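The Melon Race at Bernside

Part One: The Ferry

Dzifa Osei was 14 the summer her aunt let her ride the early ferry alone, and she had never wanted anything so much in her life! She had a ticket, a straw hat, and 400 seeds in a paper packet that she was supposed to hand to Selorm Gyamfi the minute she stepped off the boat.

"Don't open it," her aunt had said.

She opened it before the ferry cleared the harbor wall. They were only seeds, flat and cream-colored, but they smelled like the whole month of August, and she sat with her nose in the packet all the way across.

Selorm was waiting on the dock at Bernside with a wheelbarrow. He was tall and sunburned and he talked the entire walk up the hill, mostly about Yaw Nartey, who grew melons on the other side of the stream and had won the race three years running.

"What race?" Dzifa asked.

He stopped the wheelbarrow. "She never told you about the race?"

Part Two: The Hill

You rolled your melon from the chapel gate down to the bridge, 300 yards of bumpy grass, and the first one over the line in one piece won. People came from Odoi and even from Tronadberg to watch. They brought drums. Old Štefánia Hájek brought her good chair and sat right at the finish, where the splashing was worst, and loved it.

Dzifa spent the next weeks in the patch, pulling weeds, hauling water, singing to the vines (Selorm swore by singing). She picked hers out early, a stubborn green one with a rind like a fishing net and a stem that stuck up crooked.

"That one's lopsided," said Yaw, leaning over the fence.

"It's going to fly," said Dzifa.

And oh, it did! It bounced past the fig tree, it bounced past Yaw's big yellow beauty, it hopped clean over a sleeping dog, and it hit the bridge post and split in two, one half on each side of the line. The shouting went on until dark.
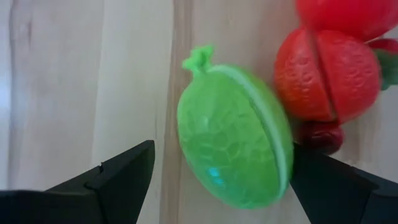 Part Three: The Verdict

"Half a melon can't win," said Yaw.

"Half a melon was first," said Selorm.

They both looked at Štefánia, who was wiping juice off her glasses and taking her time.

"Which half has the stem?" she asked.

Dzifa ran to look. Then she picked it up in both hands and held it over her head, dripping, on the far side of the line.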